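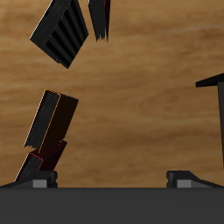

Figure 1. Simulated view from the wrist of the robot, with the gripper open above a wood-grain surface and dark, book-like objects to the left.

Unit 3: Teaching by Remote Control
Instructor: Ermanno Ferri
Laboratory supervisor: Kátia Cavalcanti

3.1 Purpose of the unit

In Unit 2 students guided the arm by hand and stored its positions. In this unit the arm is moved from a separate control station, and each run is stored as a demonstration. All work is done first in the Cedard simulator. Students who pass the simulator check may book time on the laboratory arm from April.

3.2 Terms

A demonstration is one complete run of a task, from the start position to the release of the object. The operator is the person at the controls. The wrist view is the picture supplied to the operator from a point close to the gripper.

3.3 Reading the wrist view

The wrist view moves with the arm. In Figure 1 both fingers are visible with their light-gray pads, and nothing is held between them. The left finger partly hides the lower end of one of the books. Operators should expect this kind of overlap and should check the side view before closing the gripper. Distance is difficult to judge from the wrist view alone, in particular where objects lean against or overlap one another.

Thin colored outlines, such as the orange and red ones in Figure 1, are not to be used as a guide to where an object may be gripped.

3.4 Procedure

Return the arm to the start position. Begin recording before the first movement. Approach the object slowly, turn the wrist to match its tilt, and close the gripper only when the fingers stand on either side of it. Lift, carry, and release. Stop recording after the gripper has opened fully.

A run in which the object is dropped is kept and marked "failed." It must not be deleted.

3.5 Required work

Each student submits 40 demonstrations, of which no more than 15 may be marked "failed." Files are to be uploaded to the Cerix course folder, together with a one-page report on the errors observed.

Reading for the next meeting: course reader, chapter 4, from page 37.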